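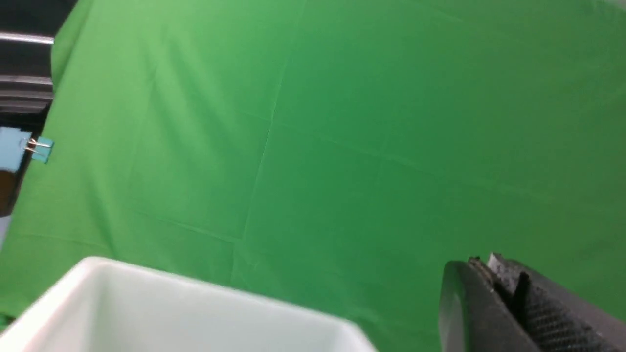 A December open day at Munddale: bowls, trays and rather a lot of soup spoons

December
By Torquil Nisbet

I had promised my sister a proper account of the Munddale open day, and as she has already had the version over the telephone (with interruptions), you may as well have the long one. I took the 113 bus out, got off a stop too early and walked the rest with my scarf over my nose, arriving in time for the last of the mince pies.

Munddale is an old brick building shared by several small firms, and once a year they all open their doors. Rovon had the ground floor and Nair the big room upstairs, but it was the tableware room at the end of the corridor that I had come for, being a person who can't walk past a bowl. The theme there was setting and clearing a noodle supper, all done on a tray, and I stayed far longer than I'd meant to.

The first thing you notice is how much of the work is sorting. There were plastic bins on a white gridded surface, with white porcelain soup spoons heaped in a brown one, handles going every which way. I do love that sort of spoon. They sit so nicely in the hand, and they hold a decent mouthful of broth, which my ordinary dessert spoons at home never manage.

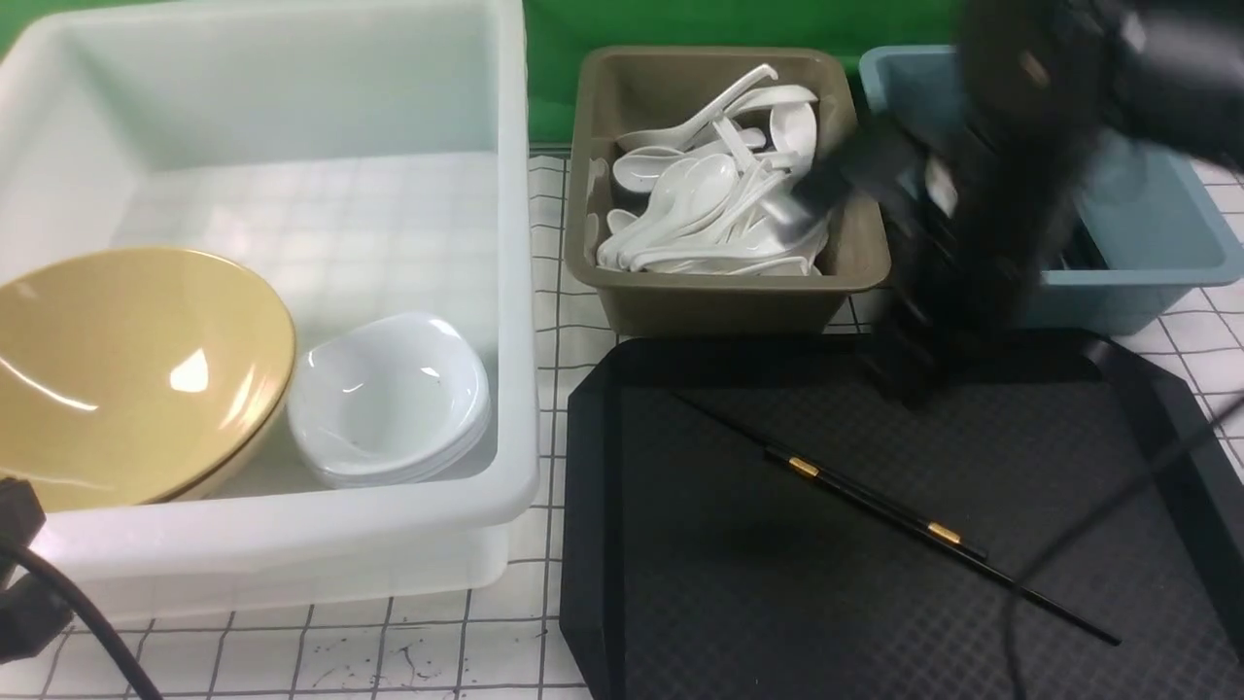 I have been turning over the question of chopsticks ever since. I've always bought plain wooden ones by the packet and lost them one at a time, but a black pair with gold bands on a black tray looks so smart that I came home quite dissatisfied with my kitchen drawer. The tray itself had its corners cut off to make an octagon, and a fine texture across the bottom — I should like one for carrying supper through to the fire.

Then there was the yellow bowl. It's a wide, shallow thing, somewhere between mustard and olive depending on how you look at it, with a bit of a gloss inside. I'd have it for noodles, or for a salad in summer, or just to stand on the sideboard with clementines in it. With one white spoon resting in it on that dark tray it looked like supper waiting to be served, and I began to think very seriously about the tea room.

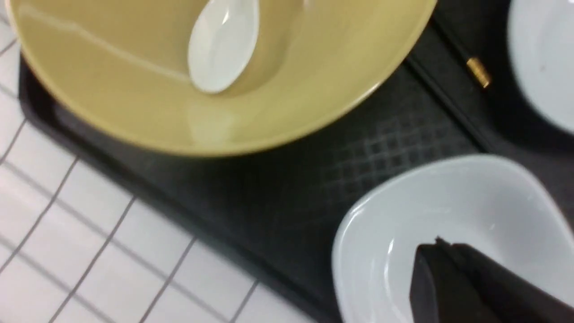
Tea, cake and the way home

The tea room was run by Flastolano, who had put out soup as well as cakes, and I had a bowl of leek and potato followed by a slice of something with ginger in it. A lady at my table told me that 415 people had come the year before, and I can well believe it, judging by the queue for the urn. Do go early if you want a seat by the window. The last bus back was full to the doors and I stood all the way, holding a jar of chutney I hadn't intended to buy.

Comments (3)

Maureen P.
Lovely to read this, Torquil. We went in the morning and the mince pies were still warm! I agree about the spoons, I've had a set for years and use them for porridge.

dales_walker
Is there parking, or is it bus only? My mother would enjoy it but she can't manage the hill.

Torquil Nisbet
There's a small car park round the back, and the ground floor is all on the level. The tableware room is along that same corridor, so she wouldn't need the stairs.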